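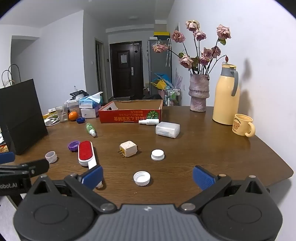
Natalina Caputo
Home and storage reviewer

I keep many small things for the house: caps from old bottles, one power adapter, a brush with a red pad, a little green bottle. They lived on my brown wooden table until July, when I bought the Flastero sorting set. It has 4 trays and 2 lids, and the shop says it can hold 300 small parts.

The trays are good. They do not slide on the wood, and the corners are easy to wipe. Bottle caps fit very well, also the wide ones. The lids I like less. They close only if you press hard in the middle, and my thumb was tired after one evening.

Long things are the real problem. A brush with a handle does not go in any tray, so I still use a cardboard box for the brush and the bottles, as before.
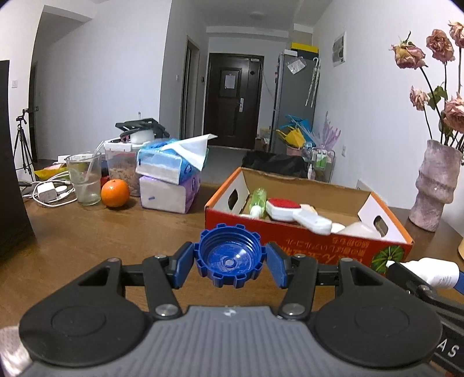
Kamala Chettiar wrote to me that she cut the divider out of the biggest tray with a kitchen knife, and now her brushes lie flat in it. I have not tried this yet. The divider is thick and I am afraid to break the bottom.

For caps and adapters I would buy it again. For bottles, no.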